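About Kendness

We sell kitchen basics from a back room in Clerkport, and we don't believe most of what gets said about kitchen basics. A bag is a bag. Fruit needs somewhere to sit.

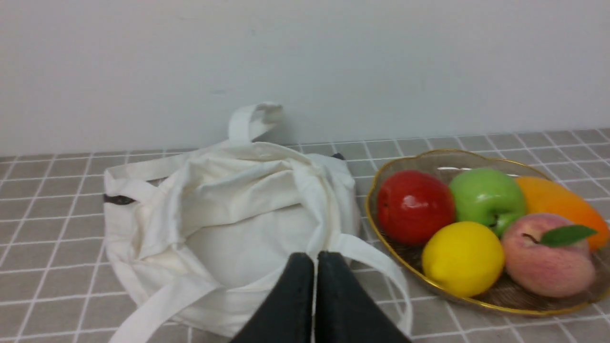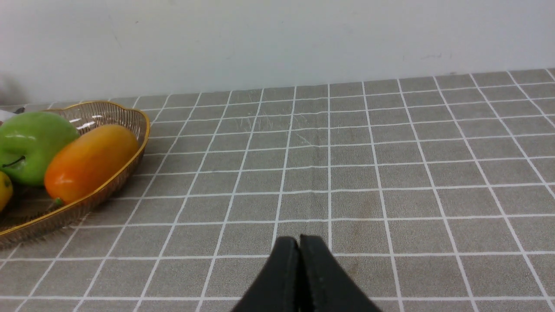 Yannick Coste tries things at home before we stock them. Last year he turned down more than 70 — mostly gadgets. Valentyna Kravets answers the mail and will tell you if you don't need what you're ordering. We carry 27 items and doubt a few of those.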